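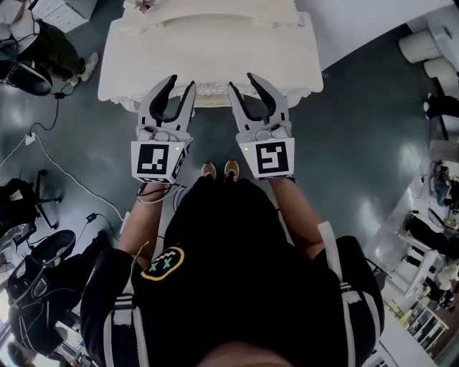
Section 4. Pairing the Skatard reader with your till

The Skatard card reader will not take a cent until it has been paired with the Ogola app, and it will not pair until it has been shown the right square. Every reader has a black-and-white pairing square on its underside, and every till gets one on the welcome card. They are blocky little patterns that all look alike until you put two side by side. Bother to compare. Most of the calls Naomi Langat takes on the support line come from shops that scanned the till's square twice and the reader's square never.

Before you start

Have the reader, the welcome card, and a phone or tablet with the Ogola app installed. Charge the reader until the battery icon is full. Half full will get you to step 6, where the update begins, and then you will learn what half full means.

You will also need the owner's sign-in. A cashier's sign-in gets as far as the menu and then turns gray.

4.1 Pairing

1. Hold the power button on the reader until the screen says LURNIS. Lurnis is the security chip. It likes to be introduced first.

2. In the app, open Settings, then Payment Devices, then Add a Reader.

3. Turn the reader over and scan the square on the underside. Peel off the clear film before you do. The film comes off at the corner with the notch and at no other corner.

4. Scan the square on the welcome card when the app asks for it.

5. The app and the reader will each show a code. If the codes match, tap Same on both. If they don't, tap Different and go back to step 2. Do not tap Same to see what happens.

6. Leave the reader alone while it updates. The progress bar stops at 122 of 172 files and sits there long enough to make you doubt it. Leave it alone anyway.

7. The reader beeps twice and shows Ready. Hang on to the welcome card. You'll want it if you ever change tablets.

Note: If you have more than one till, pair them one at a time with the other readers switched off. The market hall at Zallcombe did all of theirs at once in November, and for most of a morning the fish counter was collecting money for the florist. Vilho Suominen, who has the fish counter, has asked us to put this in the manual.

4.2 Setting the PIN and the tap limit

1. Go to Settings, then Security, and choose a manager PIN. The app refuses 1234, repeated digits, and the street number of your shop. Akinyi Were on our security team added that last one after visiting some customers.

2. Set the limit above which the reader always asks for a signature. It arrives set to $600. You may lower it. Raising it takes a written request and some patience.

3. Choose how many wrong PINs are allowed before the reader locks. The factory setting is 5.

Caution: A locked reader can be opened only with the owner's sign-in. If the owner is on vacation, so is the reader.

Caution: We will never phone, text, or email to ask for your manager PIN. Anyone who does is after your money, however well they know your name. Hang up, then call the number on the back of the welcome card, and not the number they helpfully give you.

4.3 Test payment

1. Ring up one dollar and pay it with your own card.

2. Check that the sale shows in the app under Today. Wait for the word Settled before refunding it.

3. Refund it from the same screen. The dollar comes back within a few business days.

If the sale appears under another till's name, see the note about fish. If it doesn't appear at all, check the Wi-Fi, then check it again from where the reader really sits. Obadia Barasa's list of dead spots, from behind the fridge to under the metal shelf, is in Section 9.

Section 5. Receipts

The reader has no printer. Caroline Nzioka would like you to stop looking for the paper slot.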